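I got to Brorby a little before 10 in the morning, which was plenty early for the Longo open day, and went straight past the coffee to the laundry room (their name for it, not mine). It's a row of white booths, and in each one a pair of arms is learning to deal with clothes.
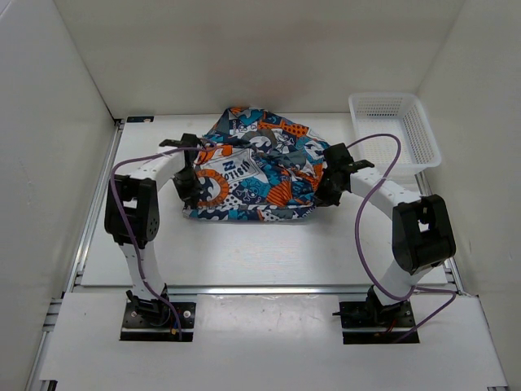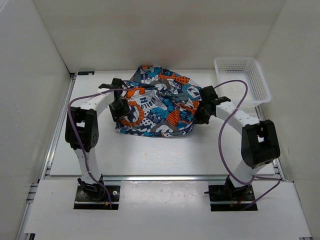

Two arms, one very loud piece of fabric

Every try gets saved as one example, good or bad, and the counter by the door said 2179 when I walked in. They want the messy ones too! If a sleeve gets dropped, the recording stays in and somebody tags it later. I asked how long one try takes and the answer was 92 seconds on a decent day – slower than my kids, but not by much.

The garments come out of a bin of 32, mostly thrift store finds from Steltstead, and the louder the print the happier the team seems to be. Plain black T-shirts are the ones they dread.

After that I wandered over to the Pustow side of the building, where they train the models overnight. Less to look at, lots of fans humming, and much better cookies. Parking is free if you use the back lot.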